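Riltia publishes its first count of office-task recordings, and asks that it be read with care

PESTHAM, December – Riltia today released the tally for Kvaran, its project to gather examples of ordinary office chores for a learning system. Over the collection period our operators recorded 2,608 attempts on two-handed robots. Of those, 1,804 were kept.

We would like to be plain about what that number means. A kept recording is one where the operator finished the chore and a second person agreed it was finished. It says nothing about whether a machine trained on the recordings will be able to do the same chore by itself, in a different office, with a stiffer hinge. We have seen plenty of announcements in this field that slide from one claim to the other, and we have probably written one or two ourselves.

The chores are dull by design: opening cupboards, shelving and retrieving binders, closing drawers, turning keys. There are 49 of them on the current list. Keys have gone badly. Binders have gone better than we expected, though most of them were the same size, and a system that has only met one size of binder hasn't learned much about binders.

Hikix, which supplied the labelling software, has suggested the collection is large enough to begin training. Riltia's view is that it's large enough to begin finding out what is missing. The rejected attempts have been stored with the reason for rejection, and will be released on the same terms as the rest. Operators were paid by the hour and not by the recording – an earlier trial that paid per recording produced a great many cupboards opened very quickly and not much else.

No product is being announced. There is no launch date, and Riltia has no plans to offer a robot that tidies your office. Universities and labs wishing to use the Kvaran recordings may apply in writing through the Pestham office.

A second round will cover the same chores with different furniture.

We use cookies to remember your settings and measure visits. By continuing to browse you agree to our cookie policy.

Comments (3)

gumleaf_72
Good on them for keeping the failures. Would rather have those than the 1,804, to be fair.

Desk Jockey
So a person drives the robot to open a cupboard the person could have opened. And we're paying for this how?

tinsnips
What counts as finished? If the door's left ajar is that a pass? Release doesn't say.

Recent releases
Kvaran: notes on paying operators
Hikix and Riltia sign labelling agreement
Pestham office: changed reception hours over summer

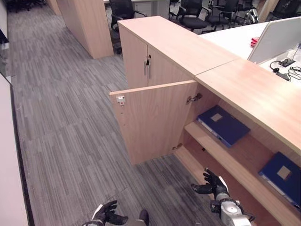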